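Papierunterlage (Arbeitsplatz)

Als Papierunterlage bezeichnet man einen Bogen oder Bahnabschnitt aus Papier, der auf eine Arbeitsfläche gelegt wird, um diese vor Kratzern, Klebstoff und Farbe zu schützen oder einen gleichmäßig hellen Untergrund für Kleinteile zu schaffen. Im Handel sind Einzelbogen, Blöcke und Rollenware.

Eigenschaften

Verwendet werden überwiegend ungestrichene, matte Papiere. Glänzende Oberflächen reflektieren das Licht von Arbeitsleuchten und erschweren das Erkennen kleiner Teile. Für Montage- und Sortierarbeiten liegt die flächenbezogene Masse meist unter 200 g/m². Schwerere Qualitäten bis 400 g/m² bleiben ohne Befestigung plan, lassen sich aber schlechter um Tischkanten falzen. Auf weißem Papier heben sich farbige Kunststoffteile deutlich ab, helle oder transparente dagegen kaum; für diese wird grauer Karton eingesetzt.

Handelsformen

Der Anbieter Zerton führt Blöcke zu 24 Blatt, die an einer Längsseite verleimt sind. Unter der Bezeichnung Sellik wird Rollenware vertrieben, die auf der Rückseite schwach haftend ausgerüstet ist.

Heller Untergrund auf dem Arbeitsplatz

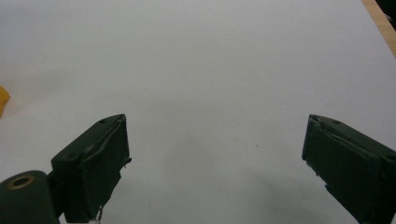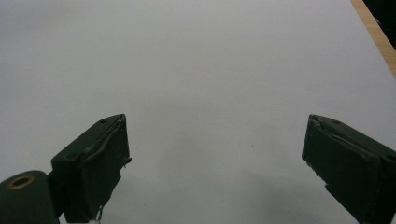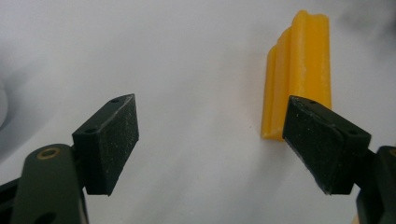
Gebrauch und Entsorgung

Der Bogen wird faltenfrei aufgelegt und bei Bedarf an den Ecken mit Kreppband fixiert. Rollenware ist vor dem Zuschnitt gegen die Wickelrichtung zu glätten. Verschmutzte oder gewellte Bogen werden ausgetauscht. Unbeschichtetes, sauberes Papier gehört zum Altpapier, mit Öl oder Klebstoff getränktes in den Restmüll.

Siehe auch: Schneidematte, Schreibunterlage, Packpapier

Letzte Bearbeitung: 29.06.2020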